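### 3.2 Inspection station and marked area

The parts in this study were returned to the Skelham depot between repairs and were checked one by one before sorting. We had 73 parts in total, mostly wheel covers and outer panels. Iqra Bhutto and Shahzad Zaidi prepared the station, and the same layout was kept for all of the checks.

Each small part was placed on a steel table, inside a rectangle made of yellow tape. The rectangle gives the checker a fixed area to look at, but the part doesn't need to be in its center. Spoked hubcaps were put face up first, so that scratches on the spokes could be noted, and the retaining clips on the rim were examined in the same position. Large curved panels do not lie flat on the table, so they were held upright beside it and tilted until the marks on the glossy side became clear.

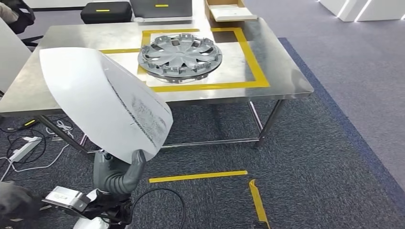 **Figure 2.** Silver-gray plastic hubcap inside the taped area, and a white curved panel with dark scuff marks along one side.

### 3.3 Grading of surface marks

Scuffs were graded by two checkers who worked separately. A mark which could be removed with a dry cloth was graded as dirt and was not counted as damage. For 13 parts the grades were different, and these parts were examined again by Janaína Toledo. Reflections from the steel top made the grading of silver parts more difficult, and we return to this problem in Section 5.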